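Quem entra na torrefação da Plullen às sete da manhã percebe logo que ali se fala de café como outros falam de futebol. A responsável pela prova recebe-me já de avental, com a chaleira ao lume, e começa a conversar antes de eu abrir o caderno.

"Cresci a beber café de saco, muito doce, e adorava!", conta. "Depois provei um lavado de altitude e fiquei uma tarde inteira a cheirar a chávena vazia." Isso foi em abril, há já uns bons anos, e desde então guarda notas de tudo o que prova – vai em 1,172 fichas, todas escritas à mão.

O lote que agora a entusiasma chama-se Sirkau. São 384 quilos, secos em camas elevadas, e ela fala dele com as mãos, quase a entornar a água. "Tem alperce, tem chá preto, e quando arrefece aparece uma coisa de mel que me deixa doida."

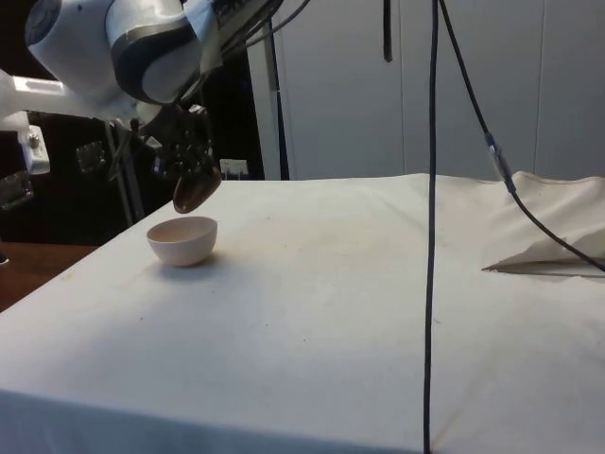
Pergunto-lhe pelo erro mais comum de quem faz café em casa. "A pressa com a moagem", responde sem hesitar. "Comprem um moinho manual, mesmo barato, e moam na hora. Muda tudo!" Quanto à água, recomenda deixá-la repousar um pouco depois de ferver e ir provando – cada grão pede a sua.

No outono, a Plullen abre 2 turmas de prova em Mekville, para principiantes. "Quero gente que ache que não percebe nada", diz ela, a servir-me a terceira chávena. "São os que descrevem melhor."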